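Event Safety and Venue Operations
Unit 6: Away supporters, allocation and segregation
Handout to accompany the lecture. Tutor: Leobardo Hinojosa

Read before the seminar. The worked case is the Bratmont v Adwood cup tie, played in January at Waltby Road. Section numbers match the slides except that slide 14 has been removed.

6.1 Terms used in this unit

Allocation: the number of tickets the home club makes available to the visiting club. It is fixed in writing before sales open.

Holding capacity: the number of people a section can safely contain. It is the lower of the physical capacity and the safety capacity.

Physical capacity: the number of usable seats, or for standing areas the usable area multiplied by the permitted density. Seats with a seriously restricted view and seats that are broken are taken out before the count is made.

Exit capacity: the number of people who can leave the section through its normal exits in the time allowed.

Entry capacity: the number who can pass through the turnstiles serving the section in one hour.

Final capacity: the lowest of the holding, entry and exit figures. Students often average the figures. This is wrong. A section with a generous terrace and one narrow gate has the capacity of the gate.

Sterile area: seats or terracing kept free of spectators to separate two groups. It is deducted from the ground total for that match and does not reduce the permanent certificate.

6.2 How an allocation is set

Competition rules usually give the visiting club a right to a share of the ground, expressed as a percentage or as a fixed number, whichever is smaller. The home club may offer more. It may offer less only with the agreement of the body running the competition, normally on safety grounds and with the reasons set out.

The order of work is as follows.

1. Establish the final capacity of the section normally used by visitors.
2. Compare it with the entitlement under the rules.
3. Decide whether the sterile area falls inside the visitors' section or the neighbouring home section.
4. Agree the split between seats and standing, and between adults and concessions.
5. Agree the date on which unsold tickets must be returned.
6. Confirm whether tickets will be sold on the day and, if so, from which window.

Step 3 is left out of more match plans than any other. If it is not settled early, both ticket offices assume that the other has lost the seats, and the same row is sold twice.

6.3 Worked case: Bratmont v Adwood

Bratmont's ground has a covered terrace at the east end, known as the Tkachuk End after the building firm that paid for the roof. Visitors are given the northern part of this terrace together with a small block of seats in the adjoining stand.

The terrace portion has a holding capacity of 466. Its entry capacity is higher and need not concern us. Its exit capacity was recalculated before the tie because one of the two gates on the north side was out of use for resurfacing work. With a single gate the exit figure came to 314.

The final capacity of the terrace portion for this match was therefore 314. The seated block was unaffected.

Adwood had asked for the full terrace and had told their members to expect it. The reduction was notified in writing on the morning it was calculated, and Adwood's ticket office stopped selling terrace places at noon. Sales had not reached the new limit. Had they done so, the options would have been to move the surplus to seats at terrace prices, to open an additional section, or to refund. The second is expensive in stewards and is seldom justified for a small surplus.

Note the sterile area. A strip of terrace on the home side of the dividing fence was closed, together with two rows of seats above it. Both came out of the home total. Adwood's allocation was not touched.

6.4 Entry arrangements

Visiting supporters tend to arrive in blocks. Coaches leave together, stop at the same services and park in the same road. An entry calculation that assumes an even flow over the hour before kick-off will be wrong for an away section, and wrong in the direction that matters.

At Waltby Road the away turnstiles opened 30 minutes earlier than the home turnstiles. The first coaches had been told of this. Late arrivals were handled by holding one turnstile in reserve, staffed but closed, to be opened on the instruction of the control room.

Search policy must be the same in the printed plan, on the ticket and at the gate. Where the ticket says that bags larger than A4 will be refused, stewards should not be left to judge what to do with them. Provide a place to leave them, a numbered receipt and a person responsible for the store until the last item has been collected.

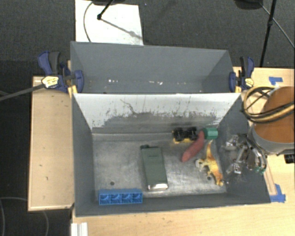 Fig. 6.2 Open-topped bins, bare metallic floor.

Items surrendered at the gate fall into three classes, and the match plan should say which class each common item belongs to.

Returnable: umbrellas, large bags, flag poles over the permitted length. Receipt issued.

Not returnable: bottles, cans and opened food. No receipt.

Reportable: pyrotechnics, weapons and anything that appears to be a controlled drug. The item stays where it is found, the supervisor is called and the police are informed through the control room. The steward writes up the entry before the end of the shift.

6.5 Segregation inside the ground

Methods, in rising order of cost:

(a) Tape or netting over empty seats, with stewards at each end.
(b) As (a), with a line of stewards along the strip.
(c) A fixed fence with lockable gates.
(d) A fixed fence and a sterile area on one or both sides.

The choice depends on the category given to the match. Bratmont v Adwood was placed in the middle category. The clubs are near neighbours but had not met for several seasons, so there was little recent intelligence in either direction. Method (d) was used with the sterile strip on one side only.

Toilets and refreshments must be available on both sides of the line. A plan that requires visitors to cross into a home concourse to buy a drink has no segregation in it. The same applies to first aid. Where there is a single first aid room, describe the route to it and state who escorts.

Accessible places are a frequent weakness. At many smaller grounds the only wheelchair bays are in the home stand. Visiting wheelchair users should be offered places with their own supporters where these exist. Where they do not, the home club must say so at the time of booking and must brief the stewards in that area.

6.6 Departure

There are two approaches, holding back and simultaneous release. Holding back means keeping the visitors in their section until the home crowd has cleared. It needs a reason, an announced duration and people inside the section to answer questions. Simultaneous release needs separate routes as far as the coach park or station.

At Waltby Road simultaneous release was planned, with a hold of 20 minutes as the fallback. The single north gate made the planned route slower than usual, and the coach park marshals were asked to keep the lane clear of home traffic until the last coach had loaded. The fallback was not used.

Extra time and penalties alter the departure plan. Street lighting, the last train and steward contract hours should all be checked against the latest possible finish. In a league fixture this does not arise.

6.7 Points for the seminar

Prepare short written notes on each.

Calculate the final capacity of a section given holding, entry and exit figures, and identify which figure governs.

Consider what Bratmont should have done if the gate had been lost on the day of the match, with all terrace tickets sold.

Draft the paragraph of a match plan dealing with returnable items, including the arrangement for items not collected by the close.

Set out the case for placing the sterile area on the visitors' side, and say who bears the loss of income.

6.8 Reading

Course reader, chapters 4 and 5. The Bratmont match plan is in the unit folder with the stewards' names removed. The drawing of the Tkachuk End shows the gates as built and does not show the January closure. Mark the closure on your own copy before attempting the calculation.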